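About Us

Gendton Brick & Paving is a supply yard and a teaching workshop on the same lot. The yard sells new and reclaimed clay brick, pavers, sand, lime and hand tools. The workshop teaches people to lay them. We started with the yard and added classes after too many customers came back to the counter with the same questions about base depth and joint width.

We are located at the end of Modlow Road, past the feed store. The gate opens at 7 a.m. and the counter closes at 4 p.m. In August we close an hour earlier because of the heat. If you are picking up more than a carload, please call before you come so the order can be stacked near the gate.

What we sell

Most of what leaves the yard is plain red clay brick for garden paths, patios, edging, low walls and hearths. We stock it in new and reclaimed grades. New brick comes strapped on pallets. Reclaimed brick comes from barns, mills, sidewalks and chimneys within a day's drive, and it is cleaned by hand in the shed behind the office.

Cleaning is slow work. Lime mortar comes off with a brick hammer and a scraper. Hard cement mortar often doesn't come off without taking the face of the brick with it, so we turn down most loads laid in cement. After cleaning, each brick is sorted into one of three bins:

Paving grade. Hard, rings when tapped with another brick, no cracks through the body. Worn corners are fine.
Wall grade. Sound, but softer or more porous. Good for indoor work or under a coping.
Fill. Broken, badly spalled or underfired. We sell it by the bucket for drainage and rough fill.

Reclaimed brick varies in size, sometimes by as much as a quarter inch within the same load. Buy all of it at one time if you can. A second batch may come from a different building and won't match in color or in length.

A standard pallet of our reclaimed paving brick holds 700. We will split a pallet, but the price per brick goes up a little when we do. Returns are accepted on whole, unused brick in the same condition, less a handling charge. Sand and lime can't be returned once they leave the lot.

The workshop

The workshop is a 26 by 46 foot building that used to be a truck garage. It has a concrete floor, a roll-up door on the yard side, and a wash-up area with a settling tank so the mortar doesn't go down the drain. There is parking along the fence. The floor is level from the door to the benches, and we can set up any exercise at table height for people who don't want to kneel.

We keep classes to 15 people. Tools, gloves and eye protection are provided. Wear closed shoes and clothes that can get dusty. Bring your own knee pads if you have a pair you like, as ours are the hard kind.

Path and Patio is our most popular class and takes one full day. The morning covers layout, digging, base and screeding. In the afternoon the group lays a section of path in the sand pit outside, cuts the edges, sweeps in the joints, and then takes it all up again for the next group.

Low Walls takes two days. It covers footings, mixing, buttering, keeping a line, and striking joints. Students build a short lead at each end and fill in between. The lime mortar mix we use in class, which we call Tamihana mix after the old quarry the sand came from, is also sold dry at the counter.

Repair and Repointing is a half day and takes place indoors. Students rake out old joints on practice panels and refill them. If you have a small sample of your own mortar, bring it along and we can talk about what will match it.

Pattern Planning is an evening class, held at the tables. There is no mortar and no digging. Students lay bricks out dry, see how the patterns work, and go home with a sketch and a materials list.

How we teach bond

Every class spends some time laying brick dry before any mortar or sand is involved. A dry layout costs nothing to change. It shows how long a row will come out, where the cuts will fall, and whether the joints are going to line up when they shouldn't.

We begin with running bond. Each row is shifted so that its joints fall near the middle of the bricks in the row next to it. It uses few cuts, it suits brick of uneven length better than most patterns do, and it is strong enough for walls as well as paths. Once a student can keep a running bond straight, we move on to basket weave and herringbone. Basket weave depends on the length of a brick being close to twice its width, joints included, so reclaimed stock has to be sorted before you try it.

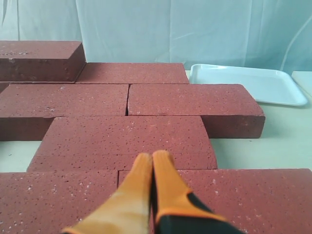 Can I mix old and new brick in the same path?

You can, as long as both are rated hard enough for paving and are close to the same thickness. Blend them from the start so the new ones are scattered through the whole path. If the old ones run out halfway, the change will show. Lay a few rows dry first and look at them from a distance, once in sun and once in shade.

Work we take on

We are not a general contractor. We take a small number of laying jobs each year, mainly paths, steps and hearth repairs, and they are done by the same people who teach. The largest one so far was the courtyard at the Cevmont library, laid in reclaimed paving brick on a compacted stone base. We go back each spring to top up the joint sand and check the edges.

For jobs we can't take, we keep a list of local masons at the counter. We don't charge them to be on it and we don't take a fee from them.

Delivery

We deliver within the county on our own truck. The driver will set pallets on a driveway or other hard surface. The truck can't cross lawns, septic fields or soft ground. Someone should be there to show where the load goes. Please measure your gate before ordering if the pallets need to go through one.

Schools and groups

School groups can visit during the school year. A visit includes a walk through the yard, the cleaning shed (seen from the doorway) and a dry-laying exercise in the workshop. There is no cutting or mixing on school visits. Ask at the counter for the rate sheet and the permission form.

Getting in touch

The counter phone is answered during opening hours. Class dates are posted on the board by the gate and on the Classes page. A deposit holds a place, and we return it in full if you cancel a week or more ahead. If we have to call off a class for weather, you can move to the next one or have your money back.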